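Two Grippers, One Snack Table

At Clasgate, Ayana Adugna compares hand-held grippers before her team orders any arm. Her tests use food packets and a plastic tray.

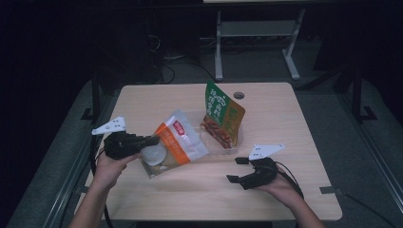

The older Skaver pads have done more than 2,000 grasps -- she keeps the log herself.

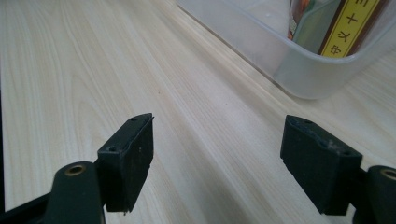
Stiltari sells a softer pad, and she will try it in June.

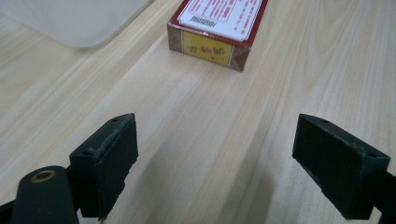

How long does one trial take?

Usually 10 seconds, with 7 more for the reset.

Thin bags remain the difficult case, Adugna told me.
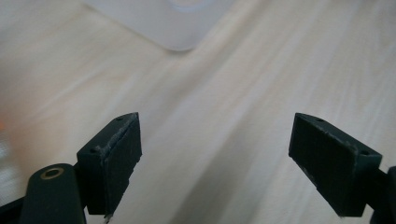
Her colleague Fiachra Ó Flaithearta prefers a narrow jaw for them. They will test both kinds on the same arm.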